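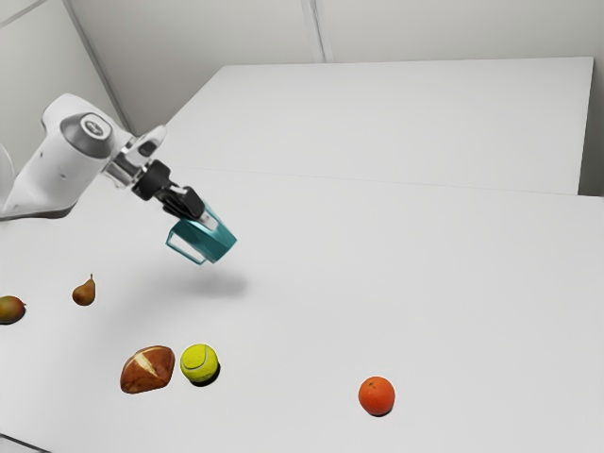
Wim Vanhove asked after the September update whether the Trivetti simulation kit is worth renewing before any hardware is bought. On present results, yes. The teal mug task has had 323 simulated runs against 110 planned. Grasp scoring is stable, but the licence covers one arm model only - Dalstead has quoted separately for a second. Still open: friction values for the mug wall, and export to the Biltberg controller.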